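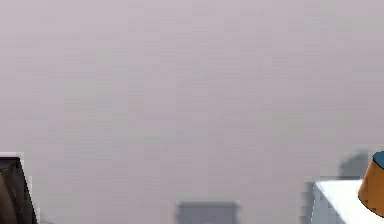
Re: [isham-users] Banding in exported renders after upgrading to 4.2

2 August 2018 · 2 min read

I can reproduce this on the current Isham branch, and the cause is the order of steps in the export code. The renderer keeps its buffer in floating point until the end, but since the May merge the exporter converts to 8 bits before it applies the color curve. A dark, busy model hides that. A big flat surface in one pale color, like the mauve-gray wall in the render at the top, shows soft horizontal bands as soon as the values get squeezed. The blocky patches are a separate matter and come from compression. Please don't file those under the same ticket.

> I moved our Dronitz project files over to 4.2 and every export
> has stripes in the plain areas. The preview window looks fine.
> Is there a setting for this? I have 61 files to redo and would
> like to avoid opening each one by hand. Going back to the old
> version isn't an option, we need the new file reader.

There is no setting in the dialog. For now you have two choices:

1. Export to the 16-bit format and convert with an outside tool. Turn on dithering in that tool or you will get the same stripes back.

2. Apply the patch attached to ticket 201. It moves the curve ahead of the conversion and adds a small amount of noise. It applies cleanly to 4.2 but not to anything older.

For the batch, the command line exporter takes a list file:

 isham-export --list files.txt --depth 16 --out renders/

Paths in the list are read relative to the list file and not to the directory you run it from. Spaces in file names need quotes. If one file fails the run stops there, so check the log before you assume it finished.

The Wurnarero plugin has its own copy of the export code and will need the same fix. I haven't touched it. If anyone on the list still builds that plugin, please test the patch there and report on the ticket. The Miranda importer only reads files and isn't affected.

I would like to get this into the next point release. What I still need is a test on a big-endian machine.

This site uses cookies to remember your archive display settings. Accept | Settings

Recent threads
- Build fails with static libpng
- Miranda importer drops layer names
- Command line exporter: continue after error?
- Wurnarero plugin: who is packaging it?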